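Comunidad Rovia > Manualidades y cestería > Preguntas

¿Cómo evito que la base de una cesta redonda de mimbre se me abombe?

Preguntado el 20/4/26
Etiquetas: mimbre, bases, principiantes

¡Hola a todos! Llevo desde octubre aprendiendo a tejer mimbre por mi cuenta y estoy enganchadísima, de verdad, no pienso en otra cosa. Ya he terminado 3 cestas pequeñas y las tres tienen el mismo defecto: la base queda abombada hacia fuera, como una tortuga, y al ponerlas en la mesa bailan.

Trabajo con mimbre pelado, remojado toda la noche en la bañera (mi familia ya se ducha con prisas). Hago una cruz con seis palos, los abro en radios en la segunda vuelta y voy tejiendo con dos cabos. Al principio va plano y precioso, pero cuando llego a un palmo de diámetro empieza a curvarse. ¿Es por la tensión? ¿Por el material? ¿Se puede arreglar una base ya terminada o la doy por perdida?

Me gustaría conseguir algo así, con los radios bien repartidos desde el centro y las vueltas parejas:
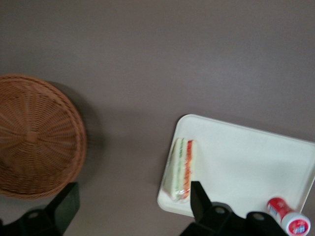

2 respuestas

Respuesta de Mwajuma Laizer (aceptada)

¡Bienvenida al vicio! Llevo 18 años tejiendo y todavía me emociono cuando una base sale como yo quería, así que te entiendo perfectamente. Y lo tuyo tiene solución.

Lo primero: muchas bases de mimbre se hacen curvadas a propósito. Una base ligeramente cóncava por debajo apoya solo en el borde, y por eso la cesta no baila. Tu problema es que la curva te sale hacia el lado contrario. Coge una de tus cestas, dale la vuelta mentalmente y tendrás una base estupenda :) En la próxima, cuando termines el disco, mira hacia dónde ha tirado y clava los montantes de manera que la panza quede hacia el interior de la cesta. Con eso ya no baila.

Ahora bien, si quieres controlar la curva desde el principio, te cuento cómo lo hago yo:

Abre los radios poco a poco. Primero dos vueltas sobre la cruz entera, luego separas de dos en dos y teje otras dos o tres vueltas, y solo entonces de uno en uno. Tú los abres en la segunda vuelta y eso es muy pronto, se te quedan torcidos y luego el tejido los va arrastrando.

Sujeta el disco contra la rodilla o contra el pecho, con la cara de arriba mirando hacia ti, y ve empujando los radios con el pulgar a cada pasada. Muy poquito. Es un gesto que al principio parece que no hace nada y de repente un día ves la curva y dan ganas de enseñársela a todo el vecindario.

No tires del cabo. Dobla el mimbre alrededor del radio y apriétalo hacia el centro con el dedo. Si tiras, cada vuelta queda más corta que lo que pide el diámetro y el disco se cierra como un cuenco. Casi seguro que es lo que te pasa al llegar al palmo.

Y elige bien los palos de la cruz, que sean más gruesos que los cabos con los que tejes. Si tienen el mismo grosor mandan los cabos y los radios se doblan donde ellos quieren.

Sobre el remojo: el mimbre pelado no necesita toda la noche. Yo lo dejo 2 horas, lo envuelvo en una toalla húmeda y lo guardo así hasta el día siguiente. Si se pasa de agua se pone baboso y encoge mucho al secarse, y entonces el tejido se afloja. (El mimbre con corteza es otra historia, ese pide varios días.)

Para las que ya tienes terminadas, prueba a humedecer bien la base con un pulverizador, apretar desde fuera con las palmas hasta que ceda y dejarla secar boca abajo con un peso encima. No queda perfecta, pero mejora bastante si los radios no son muy gruesos.

Yo, cuando me pongo con una base, no me levanto hasta terminarla. El disco a medias se seca y al volver ya no responde igual. Me preparo la radio, el té y algo dulce al lado, que una base grande da para mucho rato.

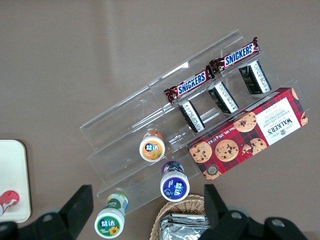

Y otra cosa que me habría ahorrado disgustos al empezar: guarda tus primeras bases sin montar. Yo tengo un cajón con las mías, de cuando iba al taller de Grondthorpe, y cuando alguien me pregunta por la tensión saco un par y las pasamos de mano en mano. Se aprende muchísimo tocando un disco mal hecho. También vienen bien de salvamanteles, dicho sea de paso.

¡Sube fotos de la cuarta, por favor!

Comentario de quien preguntó: ¡¡Mil gracias!! Estaba tirando del cabo como una bestia. Esta tarde pongo mimbre a remojo. ¿Los montantes los clavas uno a cada lado de cada radio?

Comentario de Mwajuma Laizer: Sí, uno a cada lado, bien afilados en bisel y con la punta engrasada con un poco de jabón. Entran que da gusto.

Respuesta de Evdokia Chrysikopoulos

A mí me pasaba igual y lo resolví poniendo una base de madera con agujeros. La compras ya hecha, metes los montantes y a tejer. Queda plana siempre y para paneras va genial. Ya sé que no es lo que preguntas exactamente pero si lo que quieres es una cesta que no baile es lo más rápido. Yo las encargué en Crabtree, tardaron un poco pero llegaron bien.

Comentario de Mwajuma Laizer: Para paneras me gustan mucho también. ¡Pero que no deje las de cruz, que ya casi las tiene!

Comentario de Evdokia Chrysikopoulos: jaja eso sí. Yo las de cruz las retomo cuando me llegue el mimbre nuevo.

Preguntas relacionadas
Remate trenzado del borde: ¿por dónde escondo la última punta?
¿Se puede tejer con sauce recién cortado?
Mimbre con manchas negras después de guardarlo húmedo
Encuentro de cestería en Bodthorpe: ¿alguien va en coche?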